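Socks on a Cloud

September 23, 2023

I have been meaning to write about socks since April, which tells you how exciting my life is right now! But a few of you asked about the hanger after my last laundry post (the one about the vinegar, which I'm still getting emails about), so let's do socks.

Some background for new readers. When we moved to Urthorpe we gave up a dryer. The old place in Cernmont had one in the basement and I threw everything into it without a thought, and what came out was warm and also usually short a sock. Now I've got a washer, a folding rack that takes up half the hallway, and a lot of opinions. Shirts and towels do fine on the rack. Socks are a pain. They slide off, they get stuck behind the radiator, and if you drape them double over a rod the inside of the fold stays damp forever.

So, the clip hanger. You've probably seen these things, the little ones with clothespins dangling all over. I went through two before I found a shape I liked. The first was a Kolex, a big square folding one that was perfectly good except that it folded itself up whenever I clipped anything heavy on one corner. The second was a round one from the discount bin at Jacquet, and it spun. Constantly! I'd reach for a clip and it would wander off around the back.

The one I like is shaped like a cloud. It's cream plastic, kind of wavy around the outside with a straight bar along the bottom, and the clips hang down from that bar. Everything faces you in one row, so you can just work your way along. I paid three dollars more than I wanted to and I'd do it again.
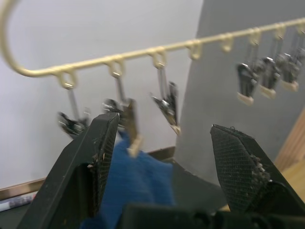
Clips on their little hooks, with a couple of hooks to spare.

What I like best is that the clips hang on loops, so they swing a bit when you're trying to get a sock in. That was annoying for the first week, I'll admit, and then I got the hang of it (sorry). You squeeze with one hand and feed the cuff in with the other. The tips on some of them are pale and rubbery and I haven't had a sock come out with a dent in it so far, even the thick ones.

My routine goes like this. I dump the socks on the table and lay them out flat before I hang a single one. My mother would call this a waste of time, and she'd be right if I only owned black socks, but I like color. Red with red, grey with grey, the blues in their own little group while I figure out which blue is which. That last part takes longer than I want it to, especially at night.

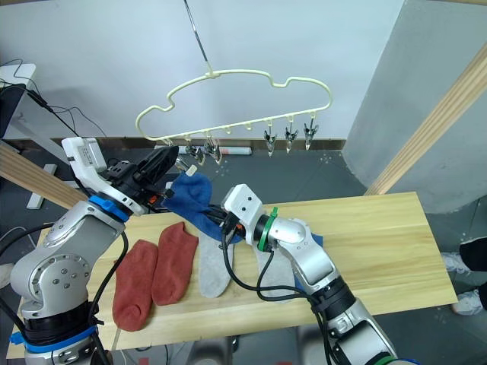
Then I hang them by the cuff, always. I know there's a toe camp out there and I've read your comments! Toe people say the elastic lasts longer. My feeling is that the cuff is the thick part and a clip can really get a grip on it, and if the elastic goes in a year or two, well, so be it. I pull each sock straight after it's clipped so the heel isn't scrunched, and I leave a gap in the row if I've got the room. 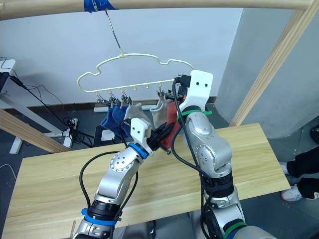
Keeping colors next to each other saves me time at the other end, too. When they're dry I unclip a pair, fold it over once and it's done, no digging through a basket. I used to ball mine up and I've quit that, it wrecks the tops.

The one thing I'd change is how many it holds. I counted our sock drawer for this post and we own 64 socks, so on a heavy week I'm doing this in shifts. I might get a second cloud. Next up is the kitchen towels, and yes, I'll answer the vinegar emails first.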